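Your First Loaf in the Pallden Bread Maker

1. Snap the paddle onto its post, then pour in the warm water and 2 tablespoons of oil.
2. Add 600 grams of flour. Make a little well on top and drop the yeast in, keeping it dry!
3. Choose Basic and press Start.

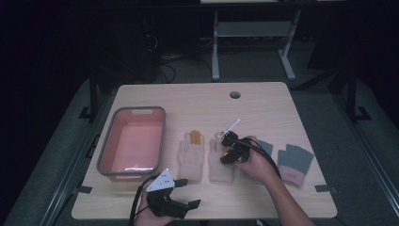

4. Peek in after 18 minutes. You want a smooth, springy ball (such a great moment), so add a spoonful of water if it looks crumbly.

Caution: The pan is very hot when the beeper sounds. Use oven mitts.

Note: Let the loaf cool on a rack before slicing.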